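How to Buy Reunion Tour Tickets Without Being Taken for a Mug
By the Live Desk, October
237 shares | 10 comments

Every band that ever said goodbye comes back, and every comeback arrives with a presale, a "limited" package and a clock ticking down on a web page. I have bought into enough of these to be wary of all three. What follows is the method I use now.

Start with the announcement itself. When Hägglund said they were going back out, the first posters gave no support acts and no venue for half the nights. Don't buy on a poster like that. Wait until the venue has the show on its own site, with doors, curfew and a seating plan. If the venue hasn't listed it, you are paying for a rumour.

Next, check who is in the band. Zerketov toured for years with the drummer and a man who once mixed their demos. Look for the names in the small print of the listing. If there are no names, assume the worst and price it accordingly.

Sign up for the presale, but treat it as a queue and nothing more. The presale for Tatach opened at 10 in the morning and the seats I wanted were £305 each. I closed the page. Ordinary seats in the same block went up in the general sale for a good deal less, with a slightly worse view of a man playing a keyboard.
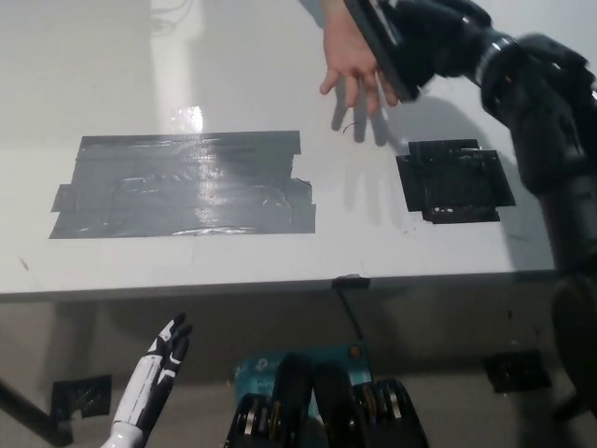
Is a VIP package ever worth the money?

Only if the seat alone would be worth most of the price to you. Take away the lanyard, the tote bag and the "early entry", then compare what is left with a normal ticket a few rows back. Meet-and-greets are often with one member, and the terms usually let them swap that for a signed print.

Set your limit before the sale opens and write it down, fees included. Booking fees, delivery fees and the venue levy tend to show up on the last page, when you have four minutes left and your judgement has gone. If the total is over your number, let it go.

Resale comes last. Use only the site the venue names, and leave it late. Sellers who bought four to make a profit get nervous in the final few days – I got into Wekon for under face value that way, on the afternoon of the show. I have also missed out doing it, so don't book a train first.

Keep the confirmation email, and read the refund terms for postponed dates. "Rescheduled" can mean next year, and some sellers give you a very short window to ask for your money back.

10 comments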